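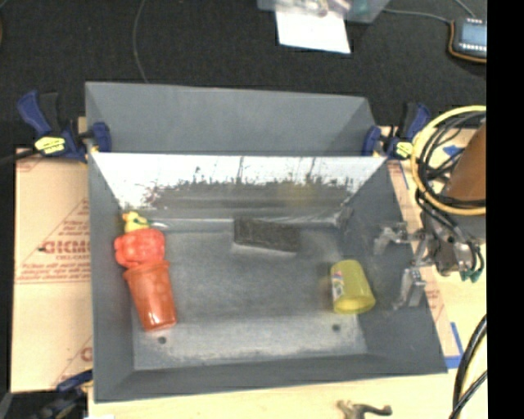
Magazin > Studio & Licht > Ausprobiert > Faltsoftbox Kistlow 120

Eine Softbox, die sich in zwölf Sekunden aufspannen lässt, verspricht Kistlow auf dem Karton. Ich fotografiere vor allem Familien, meistens bei den Leuten zu Hause, zwischen Sofa und Esstisch, und auf- und abgebaut wird bei mir mehrmals in der Woche. Zwölf Sekunden hätte ich gern. Beim ersten Mal waren es mehrere Minuten, und ein Fingernagel ging dabei drauf.

Inzwischen kann ich es schneller, das muss man fairerweise sagen. Die Streben rasten einzeln ein, und wenn man gegenüberliegende Paare nimmt, verkantet der Ring nicht mehr. In der Anleitung steht davon nichts. Dort steht auf zwei Seiten, dass man die Softbox nicht ins Wasser legen soll.

Gekauft habe ich sie selbst, mit Tasche, Innendiffusor, Frontdiffusor und Adapterring. Ein Wabengitter gehört nicht dazu, obwohl es auf fast allen Produktfotos zu sehen ist. Wer es haben will, bestellt es extra und wartet. Meins kam im Oktober, als die Saison mit den Weihnachtskarten schon lief.

Zum Licht. Es ist weich, es ist gleichmäßig genug, und mit beiden Diffusoren fällt es zum Rand hin sauber ab. Bei einem Neugeborenen auf dem Elternbett habe ich daran nichts auszusetzen. Ob es nun wirklich schöner ist als das meiner alten Flestach, die ich seit Jahren mit Gewebeband zusammenhalte, bezweifle ich. Ich habe beide nebeneinander aufgestellt, gleicher Blitz, gleicher Abstand, gleiche Leistung, und die Bilder danach gemischt am Monitor angesehen. Zuordnen konnte ich sie nur an einer Stelle: Die Kistlow zeichnet etwas wärmer. Das stört im fertigen Bild nicht, wohl aber, wenn man beide Boxen gleichzeitig benutzt. Dann hat das Kind eine gelbliche und eine neutrale Wange, und man sitzt abends länger am Rechner als geplant.

Was mich mehr beschäftigt, ist der Adapterring. Er hat Spiel. Mit einem leichten Aufsteckblitz merkt man das kaum, mit meinem Akkublitz aber neigt sich die Box langsam nach unten, besonders wenn sie hoch steht und man sie schräg auf eine Gruppe richtet. Ich ziehe also zwischen den Aufnahmen nach. Bei Erwachsenen geht das. Bei Dreijährigen ist die gute Laune vorbei, bis ich wieder hinter der Kamera stehe.

Der Kundendienst hat freundlich geantwortet und einen zweiten Ring geschickt. Der hat auch Spiel -- ein bisschen weniger, oder ich bilde es mir ein.

Die Tasche ist gut. Fester Stoff, ordentlicher Reißverschluss, und die Box passt tatsächlich wieder hinein, sogar mit dem Gitter. Der Frontdiffusor hält mit Klett, und dieser Klett wird schwächer. Nach 21 Einsätzen löst sich bei mir die untere linke Ecke, wenn jemand daran vorbeiläuft. Das lässt sich nähen, nur hatte ich bei diesem Preis nicht vor, zu nähen.

Wer häufig allein unterwegs ist und wenig Platz im Kofferraum hat, bekommt eine brauchbare Softbox mit wackeliger Mechanik. Wer ein Studio hat und sie stehen lässt, zahlt für einen Faltmechanismus, den er nie benutzt. Ich behalte meine vorerst, nehme aber zu Hochzeiten weiter die Flestach mit, Gewebeband inklusive.

Kommentare

blende_acht
Das mit dem Ring kann ich bestätigen. Ich habe einen dünnen Streifen Moosgummi dazwischengelegt, seitdem hält es. Schön ist das nicht.

Rheinlicht
Bei mir wackelt gar nichts, auch nach einem ganzen Sommer mit Hochzeiten nicht. Vielleicht eine andere Charge? Den Farbstich sehe ich allerdings auch.

fotomama1338
Passt da auch der Ring von Tuhiwai? Den hätte ich noch hier liegen.

blende_acht
@fotomama1338 Bei mir nicht, der Durchmesser ist etwas zu klein.

Stativträger
Für Hausbesuche nehme ich nur noch einen Durchlichtschirm. Geht schneller auf, kostet fast nichts, und wenn ein Kind hineinfällt, kaufe ich eben einen neuen.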